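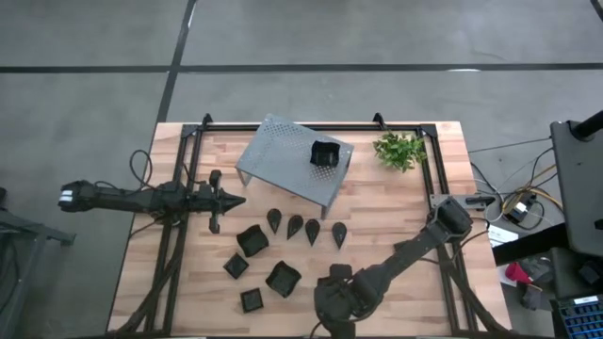 Quick notes from the open day at the Utus center, typing this on the train before I forget it all.

Got there a little after nine, doors supposed to open at nine, line already down the steps. Mostly women, plenty of daughters, a few husbands holding coats. November and no heating in the lobby. They had put out 250 chairs in the main hall and by the time the first talk started people were sitting on the window ledges.

The subject for the day was the new family law. Who signs for a passport, who can register a birth, who keeps the kids after a divorce. Until this year a mother needed a male relative for most of it. Now she doesnt, on paper at least. Center opened up so people could ask how it works at the counter, which is a different question from what the law says.

Štefánia Vondráček gave the opening talk. Short, no slides. She runs the legal desk and had the numbers for the first months — 241 women came in asking about the passport rule, 149 left with a complete application. The rest were missing a paper, usually the marriage record from the husband's home town. Some clerks still ask for a guardian's signature out of habit. Her advice was to ask for the refusal in writing. Big applause for that. One older man near the front got up and left, came back ten minutes later with tea.

Then the religious side. Panel of three, one a preacher from the Baláž quarter who said modest dress and a guardian's permission were two separate matters and he was tired of hearing them mixed up. Someone asked if he would say so in his own mosque. He said he had, twice. Somebody laughed. Good exchange, too short.

Tour after lunch, groups of up to 18. Ours was led by Catríona Ó Súilleabháin, fast walker, hard to hear on the stairs. Saw the reading room, the childcare corner, the little office where they do phone advice in the evenings. The phone line is open until eight, later during school enrollment. Asked her about women from the villages past Moter, no bus after four. She said they are trying a monthly visit there, first one went ok, second one the hall was locked and they did it in a bakery.

Missed the driving lesson sign-up, list was full by noon. My neighbor wanted me to put her name down, will have to tell her.

Lunch was lentil soup and bread, fine. Coffe ran out.

Next open day is in spring, no date yet. Bring your marriage record if you have a question for the legal desk, plus a copy, the copier on the ground floor was broken the whole day.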